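Pletent review: a small deploy tool I keep coming back to

14 comments | 100 shares

I've been pushing my side projects to a cheap little server with a pile of shell scripts for years, and in November I finally got fed up and tried Pletent. It's a command line tool that builds your app, copies it over SSH and restarts it. One config file, one command, and off it goes!

Setup took me 16 minutes, and a good chunk of that was me hunting for an old SSH key. My first test was Willow, a tiny recipe API I wrote in Go (it has maybe two users and I'm both of them). The config came to 6 lines. I typed pletent push, went to grab my coffee, and it was live before I sat back down.

Rollbacks are my favorite part. It keeps old releases on the server, so you run pletent back and you're on the previous one. I broke Willow on purpose a few times just to play with it.

Now the grumbles. The error messages are pretty bad. I had a typo in a path and all I got was "step failed", so I ended up reading the source to find out which step. Secrets live in a plain text file too, and I really don't love that.
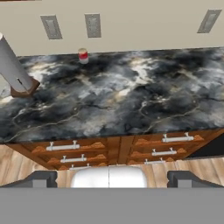
Page last changed: February 2025

I also gave Lollix a go for comparison. It has a nicer dashboard and much better logs, but it wants an agent running on the server all the time, and on my box that's memory I'd like to keep. If you have a team, look at Lollix first. For one person with a couple of small apps, I'd go with Pletent, and the 30 day trial is plenty of time to try it on something real.

Berenice Cuautle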